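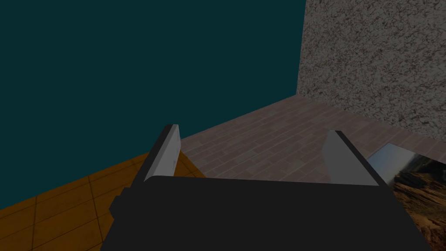

Forty Floors a Year and a Pair of Bad Knees

I'd been told to come hungry, so of course I ate breakfast first, and then had to put away two slices of coffee cake at a kitchen table in Grisside while the man who laid half the floors in town talked about mud. He's 77 and he asked me to leave his name out of it ("everybody who needs it has my number already"), so I'll just call him the tile man, the way my neighbors do.

He started in the trade one July, right out of high school, mixing mortar for a crew that worked out of Kesel, the old flooring store by the rail yard. I asked whether he'd always wanted to do it.

"Lord, no. I wanted a car," he said. "I figured I'd mix mud until I had 500 dollars and then I'd go do something else. Well, I got the car. Then the car needed tires."

His first real job on his own was a church entry, 576 little tiles, every one of them set by hand in a pattern the pastor's wife had drawn on the back of a bulletin. He still has the bulletin! It's in a drawer with the batteries and the takeout menus, and he got it out to show me. The pencil has mostly gone, but he ran his finger along where the border went and told me exactly which corner gave him trouble.

"The room wasn't square," he said. "No room is square. You walk in, the customer says it's ten by twelve, and you nod. Then you get your tape out and it's whatever it is."

I confessed at this point that I'd tiled my own mudroom over the winter and started in the corner by the door. He put his fork down. He was very nice about it, but he put his fork down.

"Start from the middle," he said. "Snap your lines, lay a row out dry, look at what you've got left over at the walls. If you end up with a little sliver on one side, shift the whole thing over. It's free until you open the bucket."

So that's me told. (My sliver is under the boot tray, and it's staying there.)

We got onto the subject of color, which he has opinions about. For years everything he put down was beige, then everything was gray, and now the people calling him for advice all want the warm clay shades he was tearing out when he was a young man. De Bruijn, the tile yard out on the county road, has brought back a rust-colored square that he swears is the same one he hauled to the dump by the truckload. He thinks it's wonderful. "I like a floor that looks like something," he said. "You can drop a piece of toast on it and not have a crisis."

What he fusses over most is where one floor ends and another begins. Kitchens that open into living rooms, hallways that run into bathrooms, that kind of thing.
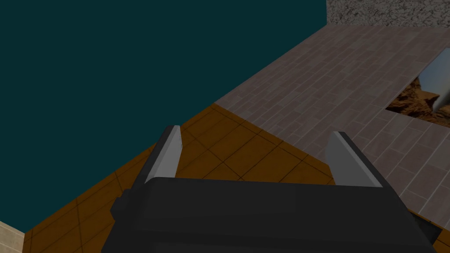 Orange-brown tile and grayish planks, with dark teal on the left.

"People pick two nice floors and never think about the line between them," he said. "I'd want to know how thick each one is before I bought either. Then what goes in between. A strip, a bit of wood, whatever you like, but pick it on purpose."

I asked if he minded the wood-look stuff, expecting a speech. He shrugged. His daughter has it all through her house and the dog can't hurt it. He does wish people would stop running it in a different direction in every room, but he's let that go too, or says he has.

The knees finally got him. He'd worn the same Skandier pads until the straps gave out, then tied them on with bootlaces, and his doctor was not amused. He took his last paying job 10 years ago, a laundry room for a widow down the street, and she paid him in cash and tomatoes.

Does he miss it? He got up to top off my coffee before he answered, and it took him a minute to get back into the chair.

"I miss the mornings," he said. "You'd set the day before and you couldn't walk on it. So you'd come in early and stand at the door with your coffee and just look. Then I'd see the one that was a hair low, and I'd be sore about it until lunch."

His own kitchen, by the way, is sheet vinyl. His wife picked it. I was told I could print that.

He sent me home with the rest of the coffee cake and a rubber float he says is better than whatever I bought, and I've promised to bring it back once I've redone the grout by the mudroom door.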